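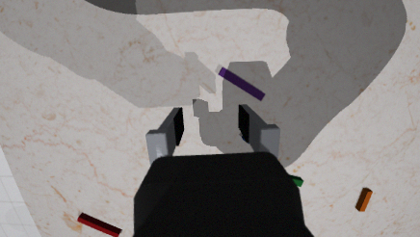 Isstead Block Cell, Restart Checklist After the Stop Fault
Site: Waluvberg
Filled in by: Chi-keung Kwan
Date: May 13, 2020

Before anybody puts this arm back into its normal run, I'd like us to go through the whole list one more time, slowly, and with the comments left in so the next person doesn't have to come and find me. The fault was a late stop. The stop request went in while the arm was moving down toward a block, and the arm kept going for 500 milliseconds before it held still, long enough to push a fingertip into the table. We replayed the move in the simulator and got the same late stop, so most of the checks can be done there first, where a bent finger costs us nothing. The approach to the purple block is a good one to use. It lies at a diagonal beyond the fingertips, the fingers are open, and there is a patchy gray shadow over the floor right where you want to judge your height, so please read the height from the log and don't trust your eye for it.

How to mark it: OK means checked and fine. FIX means it must be put right before restart. LATER means we can run without it, but I want it written down somewhere.

PART A. Simulator checks

A1. Start position loads with the gripper open.
Result: OK
Comment: Wait for the position readout to settle before you send any move. I was impatient the first time and spent a good part of the morning chasing a difference that was only me pressing the key too early.

A2. Stop request during the downward move.
Result: FIX, then OK on the second pass
Comment: This is the fault itself. The motion program was finishing whatever step it had already started and only looking at the stop request afterward. On short steps you would never notice. The downward move was written as one long step, and there was our delay. Kong has now broken it into shorter ones and moved the stop check inside the loop. I repeated the test from several heights and the arm held each time.

A3. Stop request while the fingers are closing.
Result: OK
Comment: The fingers hold where they are. They do not spring open, and we want it that way, so please don't "improve" it!

A4. Lowest allowed height.
Result: FIX, then OK
Comment: The limit was set to zero, meaning the table surface, which leaves no room at all for a slow stop. I have raised it to 20 mm for all travel moves. Only the final pick step may go lower, and it has its own slower speed.

A5. Clearance beside the gripper body.
Result: LATER
Comment: We have always watched the fingertips and forgotten how wide the body is. A block sitting close against the side of it, the way the green one does, can be mostly hidden from the view over the gripper. The route planner uses a plain box for the body and I would like that box made a little wider. It had no part in this fault, but it has been on my mind since January and I'm glad to finally have a form to put it on.

A6. Long run with random stops.
Result: OK
Comment: 3,000 cycles overnight, with stops thrown in at random points. No late ones. I did have to start the run over once when the disk filled up with log files, so clear the old logs first.

PART B. Checks on the real arm, power off

B1. Fingers straight, pads firmly attached.
Result: FIX, done
Comment: The left finger took the knock. It looked fine to me until I laid a straightedge on it, and then there was daylight under the edge. Replaced from the spares drawer. The spares drawer now needs a spare — I've put in the order.

B2. Mounting screws on the gripper.
Result: OK
Comment: All tight. The paint marks still line up, so nothing shifted in the bump.

B3. Cable run along the arm.
Result: OK
Comment: A bit of rubbing near the elbow, only on the outer sleeve. Have a look at it again next time.

B4. Emergency stop button.
Result: OK
Comment: To be very clear, the red button was never part of this problem. It cuts the drive power directly and does not ask the motion program for permission. What failed was the software stop, the one on the operator screen. If you are ever in doubt, use the button.

PART C. Checks on the real arm, power on

C1. Reduced speed for first moves.
Result: OK
Comment: Stay at reduced speed for the whole of Part C, and keep everybody outside the line on the floor, including yourself. I know it's dull.

C2. Screen stop during the downward move.
Result: OK
Comment: Same test as A2, over a foam sheet in case I was wrong. The arm held well above it every time I tried.

C3. Gripping force.
Result: OK
Comment: Set to 80 percent of what it was before. The old value came over from the Wukitz job, which had heavier parts, and we never turned it down. The blocks are still held firmly at the new setting.

C4. Log shows the time of the stop request and the time of the hold.
Result: FIX, open
Comment: At present it shows only the request. Had both been in there, we would have spotted the delay long before it bent anything. Kong is working on this one, and I don't want to restart without it.

C5. Operator screen message after a stop.
Result: LATER
Comment: The screen says "Stopped" as soon as you press, even if the arm hasn't held yet. I would much prefer "Stopping" first and "Stopped" once it is true. Until it's changed, look at the arm before you reach for anything, please.

Restart decision: not yet. C4 is still open. Once the log shows both times, repeat A2 and C2, write the results in the space under this line, and sign.

Repeat of A2:
Repeat of C2:
Signed:

One more thing for whoever does the repeat: the foam sheet is rolled up behind the cabinet, and it has to go back there afterward, as the packing people at Waluvberg use it too and were very patient with me while I had it.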